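Automation in Practice -- Unit 2 handout
Notes to accompany the demonstration at Irkbridge
Session lead: Lucía Robles
Issued April 9, 2020

1. Purpose of the session

The demonstration covered the collection of manipulation data with hand-held grippers. The operator wears no exoskeleton and drives no arm. The gripper is carried in the hand and the recorded motion is later used to train a controller. Students should read these notes before attempting the worksheet.

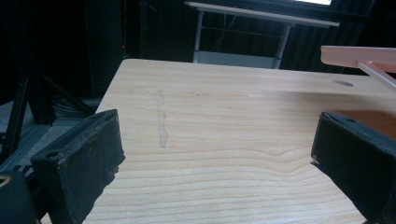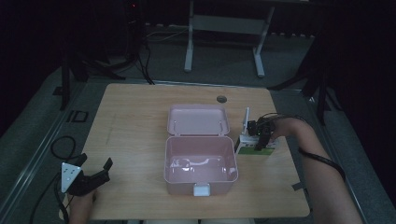 Both taken at the demonstration table, the first by a camera on a gripper, the second from head height.

2. Why use a hand-held tool

Teleoperation of a full arm is slow. The operator has to think about joint limits, about delay, and about the shape of a machine which does not move as a person does. With a hand-held gripper most of this goes away. The price is paid later. A path that is easy for a human wrist may lie outside the reach of the arm that must repeat it, and such paths have to be found and removed before training.

Force is the second difficulty. A person feels contact through the handle and corrects for it without noticing. Unless the tool carries a force sensor, none of that enters the record, and the controller has to infer contact from the pictures and from the finger opening.

3. Views and what each is good for

A camera fixed to the gripper moves with the fingers. The fingers keep the same place in the view apart from their opening and closing, so the position of an object relative to the grasp can be read directly. The view is poor for planning. When the tool is close to the table it may show very little else.

A head view shows both hands and the layout of the work. It is useful for deciding the order of steps and for two-handed tasks, where one gripper's camera may not see the other gripper at all. Its weakness is occlusion: the operator's own forearm can cover the object at the moment of contact.

The two streams must share a clock. At a frame rate of 20 per second, an offset of 2 frames is a tenth of a second, long enough for a finger to close. Check the offset at the start of each session and again at the end.

4. Terms used in the talk

Episode -- one complete attempt at a task, from the start pose to release.
Reset -- returning the objects to a permitted starting layout.
Pose -- position and orientation of the tool, six numbers in all.
Retargeting -- converting a recorded tool path into joint motion for a given arm.

5. Worked figures

The Lilmont set, given out in February, holds 1610 episodes. Of these, 72 were rejected at the checking stage, which leaves 1538 and a rejection rate of 4.5 per cent. Students should note that the rate says nothing about the causes. Lost tracking, a dropped object and a late start all appear in the same column, and these must be separated before any conclusion is drawn about the tool.

6. Before the next session

Read the Nekthorpe notes on calibration, sections 1 to 3. Section 4 deals with fixed cells and may be left out. Bring the worksheet with the retargeting problem attempted -- a sketch of the reachable region is enough, drawn to scale. Questions on the Lilmont figures should go to Lucía Robles in writing.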